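4.2 Surface condition and the removal of handwritten labels

The second part of the study looked at reusable writing boards in shared workrooms. At the Prernness site, boards of clipboard size are used to label trays, shelves and work in progress. A single word is usually enough: the name of an item, the name of a process or a short instruction. When the tray moves on, the word is wiped away and another is written in its place. The cost of this system is low, but its usefulness depends on how well the surface can be cleaned, and records from the earlier part of the study (Section 3) showed that boards were most often withdrawn for being hard to read. Broken clips and cracked borders were a much less common cause.

The Prernness workrooms hold 300 boards. Of these, 47 had been set aside by staff as unfit for use before the study began, and these were examined first. Most carried the remains of more than one word. In several cases an older label could still be read under a newer one, and on two boards it was no longer possible to say which of the labels was the current one. The Warnano site, which uses white boards of a similar size, reported fewer complaints of this kind, although its boards are also replaced more often.

The colour of the surface was found to matter. On a tan or brown ground, dark brown marker gives enough contrast to be read at arm's length when the writing is fresh. Once the writing has been smudged, the ink and the ground are close enough in tone for a faint trace to be taken for a stain, and the person cleaning the board may stop too early. Gloss adds to the difficulty. A shiny surface under ceiling lights carries bright patches in which faint marks cannot be seen, and a board should therefore be tilted before it is judged clean. Figure 3 shows a word on a brown board, with the letters "cker" in view and the sponge over the left part of the word.

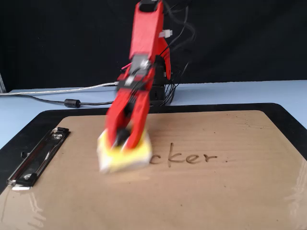 Figure 3. Sponge and handwritten label on a brown writing surface with a black border and a metal side clip.

Beneš objected, on reading a draft of this section, that the state of the sponge had been given too little weight. In the Stivent trial a sponge loaded with old ink was found to put back nearly as much colour as it took off, and the smears were then recorded as a fault of the board. The same reader asked that smudged letters be counted separately from letters left whole, on the grounds that a whole letter can mislead and a smudge can only annoy.

Both points were accepted. The boards were scored again under two headings, "legible remains" and "general discolouration", and sponges were changed at the start of each session. A board with legible remains was treated as having failed, however slight the marks. A board with general discolouration was treated as fit for use if a new word, written in the usual marker, could be read without effort by a person who had not written it.

The choice between the two sides of a layered sponge was left to the workrooms. Staff at Prernness mostly began with the soft side and turned to the scrubbing side for marks that had been left over a weekend. Repeated scrubbing is known to dull a glossy finish, and a dulled finish holds ink more firmly at the next use. The study did not run for long enough to measure this effect. The supplier's leaflet gives a working life of 2000 wipes but does not say which kind of cloth or sponge is meant, and the figure could not be used for comparison. A count kept by one workroom reached 1150 wipes on its most heavily used board, by which point the centre of the surface was visibly duller than the corners.

The edges of the board need separate mention. Ink collects along the border and beside the clip, where a flat sponge does not reach easily, and long words that run close to the clip are the ones most often left with a first letter still standing. Workrooms were advised to begin writing a clear finger's width from the clip. The advice was followed unevenly, and the results for long labels are given separately in Section 4.3, together with those for boards fixed upright to a shelf end.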